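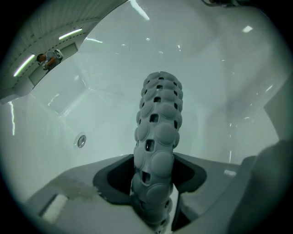
From: Anayeli Carrillo
To: gripper-eval list
Date: March 10, 2018
Subject: Re: finger pads in the tub, wrist view vs. head view

Driss Ait Brahim wrote:
> Before we order more fingers I want to know if the wrist camera alone
> is enough inside the tub. The Erilum lens is very wide and the walls
> are glossy. Does the controller lose pose when the ceiling lights
> reflect in the basin? Also, which exposure did you use?

Exposure was fixed at gain 32 for all 77 grasps. Auto exposure hunted every time the white wall filled the view, so I turned it off.

Pose from the wrist camera alone drifted in the tub. Out of 764 frames checked by hand, the bad ones bunch up near the glints on the back wall. With the marker cubes tracked from the head camera as well, the drift went away. Tarek reran the fit on his machine and got the same result. 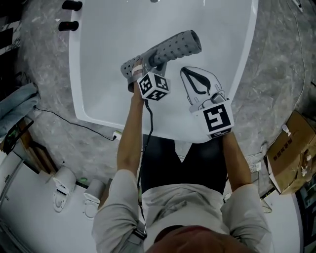
Head view, left gripper closed on the perforated piece, right gripper open.

On the fingers: the Pinance set holds the perforated piece without slip up to a closing force setting of 100. I did not go higher. The Kostcombe set has a harder pad and needs a second try when the piece is turned end up. I would keep Pinance on the left and test both on the right.

Two open items. The cable on the left gripper should get a strain relief before longer runs. And the wrist calibration file in the Bouzid folder is from last July, so please don't use it with the new lens.

Houda has the raw logs if you want to check the timestamps.

Anayeli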